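Home | Modules | Handouts | Lab bookings | Contact

Handout 4: Looking after the garment cell

The cell in the Villca lab sorts and folds small items of clothing. It is checked at the start of each session and after any stop. Log sheets are kept in the Trutomby folder.

Start with the fingers. With the arm in hold, wipe both inner faces with a dry cloth and feel the tips for nicks. A rough tip will pull threads from knitted cuffs. Check the fixing screws and note any play.
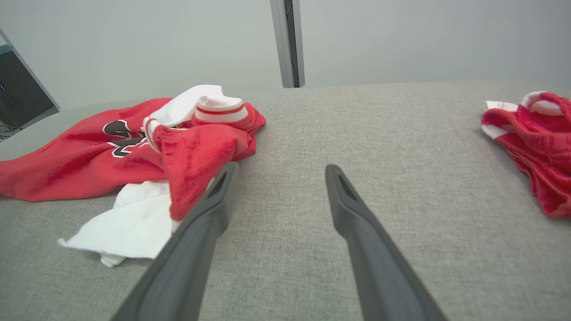

Next, run the open and close test 2 times with nothing in the grip. The fingers should meet evenly. If one arrives late, home the gripper again and repeat.

The wrist camera is calibrated every 600 cycles, or sooner if the arm has been knocked. Last March the cell ran to 1,147 before anyone checked, and picks were landing around a finger's width off.

Leave the padded surface brushed clear of lint. Do not use spray cleaner on it.

Before next week, read section 2 of the Hikon manual.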